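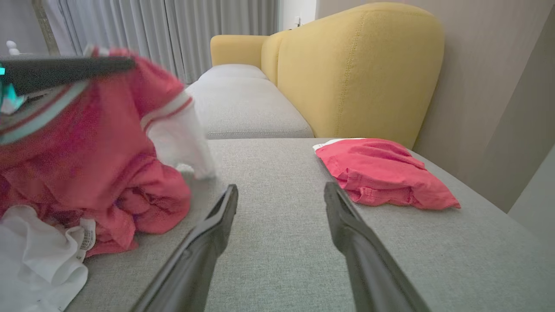

Do you have to be a paid-up member to bring seeds to the Lullivton swap?
Anyone can bring seeds, and anyone can take some home, as long as the packets say what's inside and what year they were saved.

That came up twice at the door last time, so it goes at the top of the minutes from now on.

Lullivton Seed Library - minutes of the October meeting
Last updated: October

Chair: Delwyn Ruddock
Notes: Oľga Pešek
Start: 7:05 p.m.

1. Last month's minutes
Approved with one fix. The runner bean Delwyn grew was Donnelly, and the notes had it down as a pole bean from the Losum garden. Sorry, Delwyn! The Losum bean is the brown one with the speckles.

2. Catalog
We now have 247 packets in the drawers, and 58 of those came in since the summer. What a year for tomatoes. Oľga read out the new names and people kept stopping her to ask for spares, so this item ran long. Squash is still thin. Anyone who grew squash near another squash is asked to write "may be crossed" on the packet - we're happy to have them, but growers should know what they might get.

The old paper list and the spreadsheet don't match for lettuce. Oľga will go through the lettuce drawer before the next meeting and the spreadsheet will be the one we keep.

3. Germination tests
Delwyn tested the oldest peppers on damp paper towels and brought the results. The Rondia sweet pepper did wonderfully, far better than any of us expected from seed that old, and it stays in the drawer. Two of the hot peppers didn't sprout at all and will be composted. There was a good long talk about whether a warm kitchen shelf counts as steady heat. Delwyn thinks it does in winter when the oven is going. Left open.

Onions and parsnips are next. We agreed not to keep parsnip seed past its second spring.

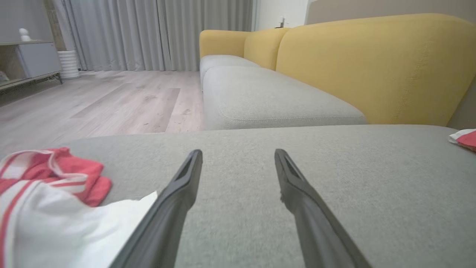

Gray seat cushion, October.

4. Winter swap
Doors at 2 p.m., packets on the tables by 1:30 please. We'll need 12 tables, the same as last time, with beans and peas together along the wall and flowers by the entrance. Flowers by the entrance worked so well! People came in for the marigolds and left with kale.

Envelopes: the small brown ones are nearly gone. Agreed to buy more of the same size. The white ones let fine seed like poppy leak out at the corners, and we're still finding poppies in the bean drawer.

Delwyn offered to run a short bench on cleaning tomato seed, with the jars and the sieve. Everyone in favor. It'll need a sink close by, and a few soft tomatoes if anyone can keep some going until then.

5. School request
The grade school asked for something the kids can plant indoors and see come up fast. Suggestions were radish, pea shoots and cress. Agreed on radish and pea shoots, with a half-page of growing notes. Oľga to write the notes, Delwyn to pack.

6. Other business
Someone left a jar of very handsome black beans on the check-in desk with no label. If they're yours, please tell us what they are. We'd love to grow them.

Return dates for borrowed seed: a reminder will go out by email. Bringing back a different variety is fine if yours failed - just say so on the slip.

Closed 8:40 p.m.

Actions
Oľga - lettuce drawer, school notes, envelope order
Delwyn - onion and parsnip tests, school packets, sieve and jars

Contact: see the front desk sheet | Copyright Lullivton Seed Library | Back to top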